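Ticket 1547 - Prosari Facilities Help
Opened 3/2/18
Subject: Front room stuffy, lights buzzing

Hi all! The pedestal fan behind the plant table cuts out whenever I set it to high. I've tried another outlet and cleaned the guard - no luck. The little pots look cheery, but it's awfully warm by the windows.

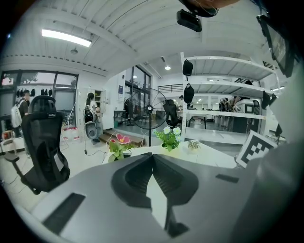 Update: lights

Swapped the fan's fuse and it's behaving on low. The buzz is still there, though, and I'd say it's the longer ceiling light near the middle, not the smaller one to the left of it.
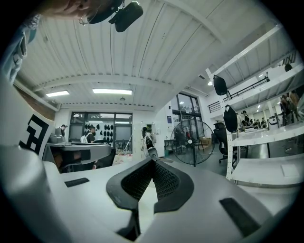

Makokha: Try it with the fan unplugged first, then tell me if the buzz changes.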